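Apr 18, 2021
By Delphine Ridgeway

Let Me Drive the Thing Badly

I have been steering robot arms from a chair since March, and I have an opinion now, so you get to hear it. I think we are much too proud of our clean demonstrations. A clean demonstration is when a person takes the controls, moves the hand to the object, closes it, lifts, and goes home, all in one smooth line. Everyone loves watching those. I love watching those! I also think they're half of why the trained robot falls apart the minute something is a few inches off.

Our project is called Clusell, and most of my driving happens in a simulated kitchen. You sit down with a controller in each hand and a view from the robot's wrist, and you get a job: pick up this, move it over there, let go. We logged 936 runs in our first stretch. Dezső Kun, who sat next to me through a lot of them, was the smoothest driver we had, and I was jealous of him for weeks. My runs looked like someone parking a trailer. I'd come in too far left, stop, think about it, back up, and try again.

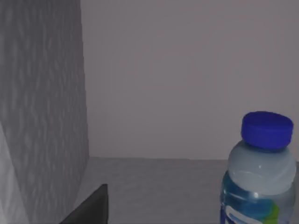

The Case for Wobbling

So guess which of us got told to redo our runs. Me, of course. The rule was that any run with a visible hesitation got tossed, and I lost 300 of them that way – a good chunk of my life, and I'd like it back. The thinking was that the robot copies what it sees, so if it sees dithering it will learn to dither. Fair enough, it does copy dithering. I've watched it hang over a cup like a person trying to remember a phone number.

But a correction is a different animal from a hesitation, and the rule threw both of them in the same trash can. When I come in too far left and then fix it, I'm showing the robot what "too far left" looks like and how to get out of it. Dezső never showed it that, since he was never there. A robot raised only on perfect approaches drifts a little, lands somewhere it has never been, and has no idea what a person would do next. It keeps going with total confidence, straight into the side of whatever it was supposed to pick up.

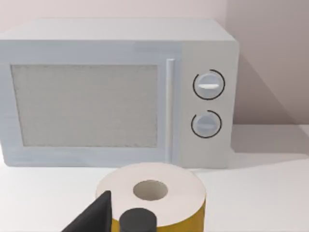

I learned to drive in my aunt's station wagon, and what I remember is the parking lot, where she made me get into bad spots on purpose and then get out of them. We ought to train drivers of robots the same way. Take a paper roll standing on the counter right in front of the microwave, with the hand already down close to it. You could ask for the one pretty pickup and be done in seconds. I'd rather have somebody start from an awkward angle, too near on one side, and work it out with that big white box behind the roll to think about. Do it nine times from nine different bad places and I bet you've taught it more than a whole afternoon of pretty ones.

Matěj Paulík disagrees with me on this, loudly, and he isn't wrong about everything. He says people asked to make mistakes on purpose make fake ones, big swoopy mistakes no robot would ever make. I've seen those too. His answer is to let the robot drive and have the person grab the controls only when it's going wrong, so the mistakes are the robot's own. I like that a lot, and I'd do it tomorrow if it weren't so tiring. Sitting there waiting to grab is much harder on the nerves than just driving.

What I'd settle for is a label. Keep the messy runs, let the driver mark where the trouble started and where it was fixed, and leave the dithering out when you train. It takes me a couple of extra clicks. I've offered to go back through my old ones myself, if they haven't been deleted, and I'm still waiting to hear.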